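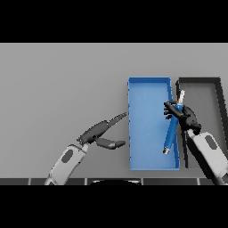

Erzsébet Halász, Kulap Suksawat and Uthai Phromma
March 2023

4. Charge Limiting and Reported Battery Health

4.1 Handsets and settings

The analysis covers 138 handsets issued to field staff at the Jollarar and Dirton offices. All were the same Shimada model, supplied with identical firmware and a manufacturer's charging feature that stops the battery at a fixed ceiling below full capacity. Staff at Jollarar received their phones with the feature enabled. Those at Dirton received them with it disabled, although individual users at either office were free to change the setting, and a number did so.

Phones were enrolled in the Fanex management console, which recorded the charging state, the cell temperature reported by the handset and the health estimate displayed in the settings menu. Records were kept in blocks of 2,000 readings per handset. A block was discarded if the phone had been switched off for most of the period it covered.

4.2 Treatment of the health estimate

The displayed health figure is a calculated value. It is revised by the operating system after long, uninterrupted charges and can remain unchanged for weeks when the user tops up the phone in a vehicle. For this reason the estimate was read only after a full discharge and recharge carried out under supervision at the office. Saengthong's earlier procedure, in which the value was taken directly from the console, was not followed.

Handsets whose setting had been changed during the trial were analysed as a separate group. This choice reduces the size of the two main groups, but it avoids attributing to the charge limit an effect that may belong to the user's own habits.

4.3 Sources of variation

Temperature remains the principal difficulty. Dirton staff spend a greater share of the day outdoors, and their phones are commonly left in a dashboard cradle while navigation is running. The console reports temperature at the cell but not the colour or thickness of the protective case, both of which were left to the user. Charger type was also uncontrolled – several employees used their own adaptors at home.

Figure 2. Rendered view of a grey tabletop with two open rectangular trays side by side.

This website uses cookies to remember your preferences and measure readership. By continuing to browse, you agree to our use of cookies.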